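Rafferty Twenty-Over League: Questions We Keep Getting
Answers by Eamon Mac Suibhne. Updated 2022-04-30

Is the new points system fairer than the old one?
The league says so. I have my doubts. A bonus point for winning with four overs to spare mostly rewards whichever side gets to bowl at the weakest batting in the group. Last season it would have moved two teams, and both of them had already played the bottom club twice.

How is a rain-affected match decided?
By the Fledalix calculator, which the umpires carry on a phone. You need five overs a side for a result. The league has never published the table the calculator works from, and when Negin Taheri asked for it after the Tastus match she was sent a screenshot of the home screen. Take the revised target to the umpire in writing before you go back out.

Does a score of 190 really win most games?
At Rerkari, maybe. The short boundary there is very short, and I have seen 190 chased with an over left. Be careful with anyone who quotes a "par score" for a ground that hosts a handful of games a year.

What should players bring to drink?
Whatever you normally drink. The sports powder people will tell you otherwise, and I would like to see their evidence. Clubs supply water at the innings break only, and umpires can refuse extra drinks stops.

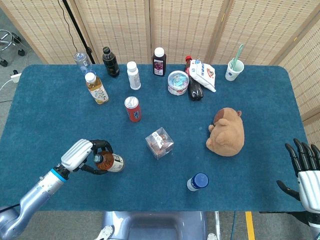

Bottled drinks lined up on a table.

Can we sign a player in the middle of the season?
Yes, up to the end of August. The form goes to Sorcha Ó Flaithearta and the player must then appear in two group games to be eligible for the final. Whether that second rule gets enforced is another matter. Hrvoje Krasniqi played in last year's final after one group game, and the explanation was that the other had been abandoned "in spirit."

Who is the league's leading run scorer?
Officially Tomás Corrigan, the first to 1000 runs. That total includes 31 from a match later struck from the records, so depending on who you ask he either has the milestone or is waiting on it. I'd wait.

Are the umpires neutral?
They are meant to come from a club not playing that day. For group games this mostly happens. Ask for the names when the fixture is confirmed.

Will there be a review system?
It has been "under discussion" for three seasons. Don't plan your appeals around it.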